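Subject: Re: Shot tracking data at the Latuheru League winter meeting 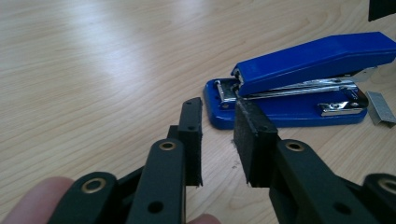

Who will be able to see the shot tracking data after each game?
Head coaches and their registered assistants will have access through the league portal. Players may request their own figures in writing.

Freya Bramwell wrote:
> Members of the Dorkia staff have asked whether the Lirard tracking
> system will be in use at all venues by February, and whether visiting
> teams must pay toward it.
> Please advise before Friday.

Dear Ms. Bramwell,

Thank you for your message. The system will be installed at three venues in February. The remaining venues will continue with manual scoring until the end of the season. Visiting teams will not be charged. The installation cost of $3688 per venue is met by the home club - the league office will reimburse half on receipt of an invoice.

Clubs are reminded that tracking data may not be consulted on the bench during play. It may be reviewed at halftime. Referees will not have access to it, and it does not form grounds for a protest.

The trial at Lilleo covered 37 games. The full report has been sent to club secretaries.

Sincerely,
Clive Hartley
League Operations

Comments

Marjorie Kershaw: Does the halftime rule apply to the junior division as well?

Bradley Mapplebeck: Our club has not received the report. Could it be sent again?

Chelsea Blackburn: I would prefer that players be given their figures without having to write in.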